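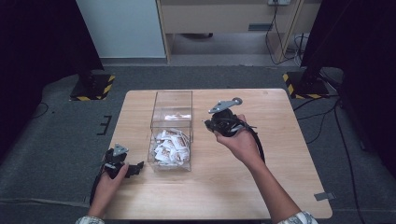 Both hand-held grippers at the table, with the packet box between them

Does robot-free demo collection hold up, or is it a nice demo video?

Posted in Manipulation & Grasping by ollgate_bench

I run a small bench at Ollgate and I've been asked to give an opinion on the Pirnura method before we spend money on it. Short version for anyone who hasn't read the write-up: a person does the task with two hand-held grippers, the grippers record what they see and where they are, and a policy is trained on that and moved onto real arms. No teleoperation. The claim that got my manager excited is that 236 demonstrations of a small-packet picking task did as well as a much larger teleoperated set.

I have doubts. The task is small wrapped packets in a clear acrylic box, which I'll admit is a nasty thing to pick from. But the write-up gives a success rate for the final policy and very little on how trials were scored. If the arm nudges the packet and a second try gets it, is that one success or a failure and a success? I can't find it in the text or the appendix.

My other worry is the person. Human wrists do all sorts of things an arm on a fixed base can't reach. Has anyone rerun this on their own hardware, with their own operators? I'm not looking for a link to the project page, I've read it.

14 comments · 6 shares

tristent_user
Accepted by the poster

We tried it on a Tristent pair in March, so take this as one lab's experience. We got a working policy. We did not get their number.

Scoring first, as you're right to pick at it. We counted a retry as a failure and our rate dropped well below theirs. When we went back through our logs and allowed one retry, the gap mostly closed. That doesn't prove they allowed retries. It does mean the headline figure can't be compared with anything until they say.

On the wrists, yes, it's a real problem. We replayed every demonstration through the arm's kinematics before training and threw out the ones it couldn't follow. One operator lost hardly any and another lost a big share of hers. The method section mentions filtering in half a sentence, so I don't know if 236 is the number before or after. Ask them. We asked and got a polite reply that didn't answer it.

What I'd look at before any of that is the view from the gripper.

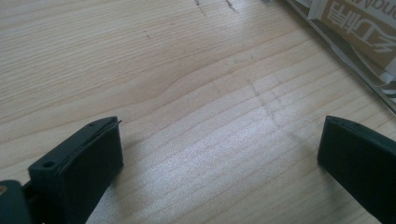 Posted by tristent_user · Gripper camera view, open fingers over the tabletop

With the fingers open over bare table, most of what the network gets is wood grain and glare. There's a clear package up in the corner and that's your landmark. A plain pale surface with a bright reflection across the middle is hard on visual tracking, and if the pose estimate drifts, the recorded action is wrong and the policy learns the wrong action. I'd want drift figures for stretches like this one, listed separately from the stretches where the box fills the view. An average over the whole run hides it.

Cheap test you can do yourself:

Put the gripper in a fixed dock, take it out, do one pick, put it back. The start and end pose should match. Repeat with the lamp moved so the glare falls somewhere else. We ran ours with two operators and the lamp mattered more than the operator.

If the dock test is bad, stop there. More demonstrations won't fix it.

One thing in favor of the method: collecting is fast and people don't hate doing it. I can't say that for our teleop rig.

Helpful to 31 people

saavedra_lab_tech

I'd be less gloomy. We use something close to this at Saavedra for bagging and it's fine. Clear plastic is hard for every method, so you can't hold that against this one in particular. We had trouble with reflections too and put down a matte cloth, and that was the end of it for us.

Didn't do the dock test, but the policy runs, so the poses must be good enough. Our set was 2000 demos though, so I can't speak to the small-data claim.

Reply from ollgate_bench: Thanks, but the small-data claim is the part I'm being asked to pay for. If you needed 2000 that sounds like an argument for my side – unless bagging is a lot harder than picking. Was the cloth down during collection only, or also when you tested on the arm?

Reply from saavedra_lab_tech: Both. Never tried taking it off for testing.

packetpusher

Read the limitations paragraph again. They tested with the same box on the same table. I'd move the box a hand's width, swap it for one with a different front opening, and see what's left of the result. Otherwise you've learned that it works on their table.

Also check if the baseline got the same training time. Teleop baselines in these papers are often set up by someone who would rather be doing the other thing.

Reply from ollgate_bench: Same box, yes, I missed that. I'll do the dock test first, then the box swap, and post both sets of numbers whichever way they go. Leaving this open until then.

Last updated: April

Contact us | © Robot Bench Help community | Back to top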